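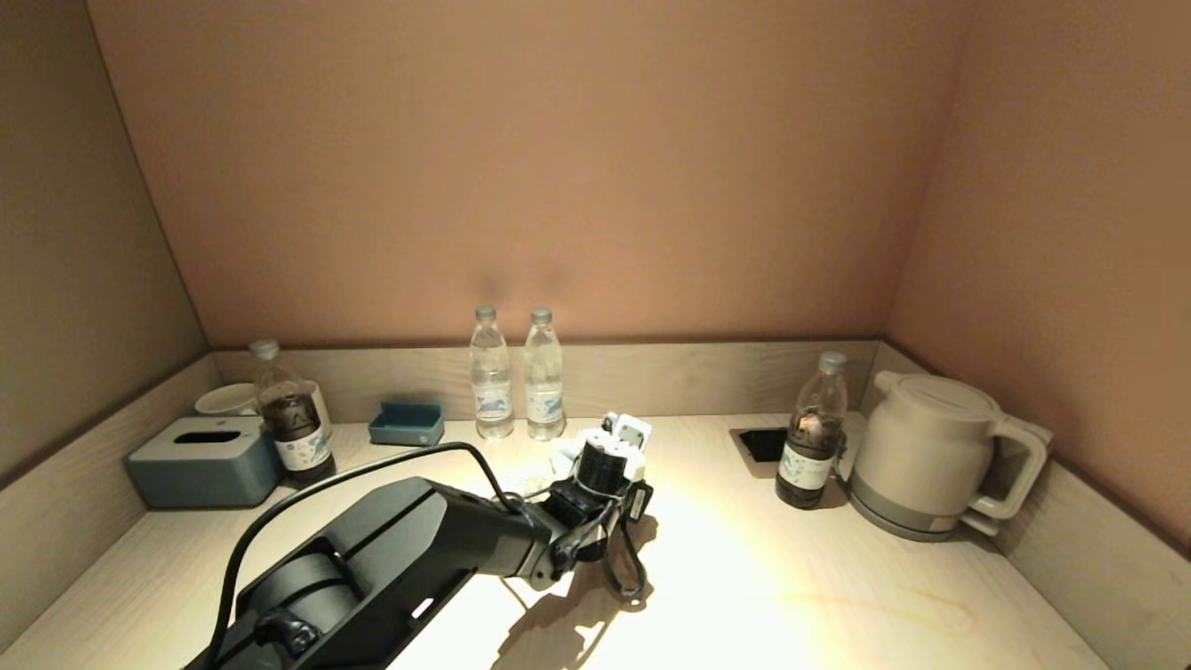
Arm cell 2, Larnetti workshop
Monthly safety check, with comments
Date: February 8, 2018
Checked by: Yasir Kakakhel
Read and signed by: Mohsin Sial

Before power on

1. Emergency stop button pressed and released by hand. OK.
2. Base screws tight, marks of paint still in line. OK.
Comment: one screw was changed in October and its paint mark is thin. Please paint it again.
3. Main cable along the upper arm. OK, with comment.
Comment: the cable makes a high loop over the arm. I moved the arm slowly by hand to both ends and the loop did not catch. It should not be made shorter.
4. Thin wires under the wrist. NOT OK.
Comment: they hang down toward the counter. When the arm goes low they can touch a bottle cap or the kettle handle. Tie them to the forearm but leave enough slack for the wrist to turn. Do not run the arm in automatic until this is done.
5. Gripper parts and brackets, no play when pulled lightly. OK.
6. Joint covers, no cracks. OK.

Work area

7. Kettle empty and unplugged during arm motion. OK.
8. Bottles closed with caps. OK.
Comment: water and tea bottles are allowed as test objects, but only closed. I turned each one upside down over the sink to be sure.
9. Cup and tissue box outside the taught path. OK.
10. Counter dry, no crumbs under the gripper. Wiped before the check.

With power on

11. Home position reached from three different starts. OK.
12. Slow speed limit works in teaching mode. OK.
13. Noise from joints. OK, with comment.
Comment: small click in the lower joint when it goes back. The same was written last month by Mohsin. It is not louder. Hour counter shows 2,083.
14. Gripper opens when stop is pressed. Not tested, see item 4.

To do

Wires of item 4: Yasir, before next run.
Paint mark of item 2: Mohsin.
Cable ties: order from Gilani, the bag of 124 is sufficient.
Item 14: repeat after the wires are tied, and write the result on this same sheet.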